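Immer wieder landen dieselben Fragen zu Empfehlungen und Gutscheinen in meinem Postfach, deshalb sammle ich die Antworten jetzt mal an einer Stelle. (Stand: 17. September 2024)

## Fragen rund um „Freunde werben“ bei Ludura

**Wie funktioniert das überhaupt?**
Ganz einfach: Du gibst deinen persönlichen Code weiter, und wenn jemand damit zum ersten Mal bei mir bestellt, bekommt ihr beide Punkte gutgeschrieben. Den Code findest du im Kundenkonto unter „Flendum“ – so heißt mein Punkteprogramm, fragt nicht, wie lange ich am Namen gesessen habe!

**Wie viele Punkte gibt es?**
189 Punkte für jeden von euch. Ab 2.000 Punkten kannst du sie gegen einen Gutschein tauschen.

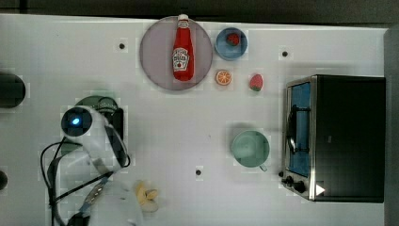 **Wann sehe ich meine Punkte?**
Zwei Wochen nach der Lieferung, also wenn die Rückgabefrist vorbei ist. Fehlt dann noch was, schreib mir bitte kurz mit der Bestellnummer.

**Kann ich zwei Codes kombinieren?**
Nein, leider nur einer pro Bestellung. Das gibt die Shopsoftware (Skomum) so vor, und ich habe wirklich alles probiert.

**Ich habe vergessen, den Code einzugeben. Und nun?**
Kein Drama, melde dich vor dem Versand, dann trage ich ihn von Hand nach.

**Gelten meine alten Stempelkarten noch?**
Ja! Alle Karten, die ich bis April ausgegeben habe, rechne ich gern in Punkte um. Foto per Mail reicht völlig.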